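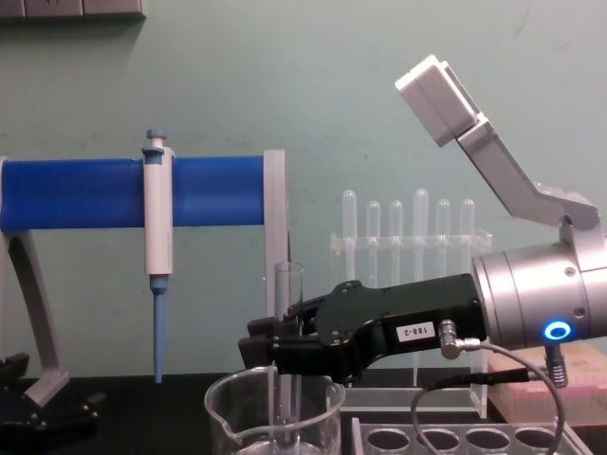 The case for weighing less and measuring more

Catch-and-release regulations on most trout rivers control the hook, the season and the number of fish kept. Very few of them control the line. I think this is a mistake, and the arguments offered against fixing it are weaker than they look.

The mechanism is simple. A trout on a line is working anaerobically for most of the fight. Lactate builds up in the muscle, blood pH drops, and the fish needs several hours to return to normal. The longer the fight, the larger the debt. Water temperature makes it worse, as warm water holds less oxygen and the fish needs more of it. An angler can do little about the water temperature except go home. Fight time is mostly set by tippet strength, rod stiffness and the willingness of the angler to pull.

Of those, tippet strength is the only one that can be written down in a rule and checked on a riverbank. It is also the one that anglers choose for reasons that have little to do with landing fish. Light tippet sinks faster, drags less and is harder to see. All of this is true. It is also true that light tippet lets a fish run for as long as it likes, and that a fair number of people enjoy that part.

I kept a log over two seasons on the upper Karnov, a medium-sized freestone river with wild brown trout and a small number of grayling. I recorded 265 trout landed. For each one I wrote down tippet diameter, fish length, water temperature and the time from hookup to net. The sample is one angler on one river, and I would not ask a fisheries biologist to accept it as anything more. Still, the pattern was plain enough. Among fish of similar length, those taken on 7X took much longer to land than those taken on 5X. The number of fish hooked per hour did not change in any way I could detect, except on one flat, slow pool below the Zivska bridge, where the lighter material did better in low water.

That exception matters, and I will come back to it.

The usual objection is that a minimum tippet size is an attack on skill. A good angler, the argument goes, can land a large trout on 7X quickly by using side pressure, keeping the rod low and following the fish downstream. Vlastimil Danko, who has guided on this river longer than I have fished it, holds this view and can demonstrate it. I have watched him put a 42-centimeter brown in the net on tippet I would hesitate to use on dace. But regulations are not written for Danko. They are written for the median visitor, who fishes nine days a year, keeps the rod straight up and waits for the fish to tire.

The second objection is enforcement. Wardens are few, and a warden cannot be expected to carry a micrometer. In practice a warden needs only a cheap slotted gauge, the kind tackle shops use to check spools. Labeled diameters on tippet are not perfectly reliable, and a small tolerance would have to be allowed. Barbless rules have the same problem. Wardens check a barb by running the hook through a piece of cotton cloth, and the method has survived well enough. The standard of proof for a tippet rule does not need to be higher.

The third objection is the serious one. A heavier tippet may reduce fight time but increase the number of deeply hooked fish, or lead to rougher handling by people who now feel free to haul. I have not seen this in my own log, but my log would not show it. Hooking depth depends mainly on the fly, the method and how soon the strike is made. A swung wet fly and an upstream nymph produce different results on the same tippet. Anyone proposing a rule should be prepared to collect this information for at least one full season before and one after. A rule without that baseline cannot be judged, and it will stay on the books for decades either way.

A sensible version would look like this. Set 5X as the minimum on all catch-and-release water from the start of May until the river cools in the fall. Allow 6X on designated flat water, where my own numbers suggest the heavier material costs the angler something. Exempt fish-population surveys and nothing else. Require a knotless rubber-mesh net on the same water, as much of what is gained in the fight can be lost in the landing. Publish the rule by diameter, in millimeters, and not by X rating, as two spools with the same rating can differ.

There will be complaints about cost. Most visiting anglers already carry 5X. The net requirement is the larger expense, and a two-season grace period would cover the normal life of a cheap net.

Weighing fish should be dropped at the same time. A trout hung from a spring scale by the jaw, or laid in a sling while somebody looks for a phone, is out of the water for a period that no tippet rule can make up for. A length taken against marks on the net handle, with the fish submerged, gives nearly as much information. On the Karnov, where the published length-to-weight table is decent, it gives enough for any purpose I can think of, including bragging.

The draft rules for next season leave the line unregulated again and add one more paragraph on hook size. The hook-size paragraph will do no harm. I would trade it for a gauge in every warden's vest.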